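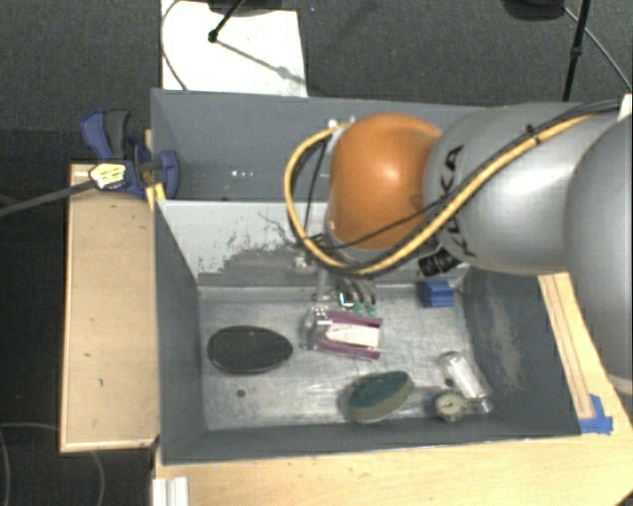

Visit report: gripper test cell, Rezende lab, Rikdale

We spent a morning in March at Rezende, comparing end tools for mixed-item bin picking. The cell runs a KUKA arm over a two-compartment bin. Items go from one side to the other, then back.

Two grippers were on the program. The Zilten has rigid parallel jaws and did well on boxes. The Hundeo, with soft curved fingers, was better on sponges and clear packaging. Each got 16 attempts on the same item set: 11 good picks for the Zilten, 13 for the Hundeo.

Most misses came from transparent items, where the depth camera returned gaps and the planner aimed too high. Small parts close to the divider were the other problem - the soft fingers need clearance on both sides.

A tool change took 6 minutes, including recalibration. Cable routing at the wrist limits rotation, and we would want that figure before ordering.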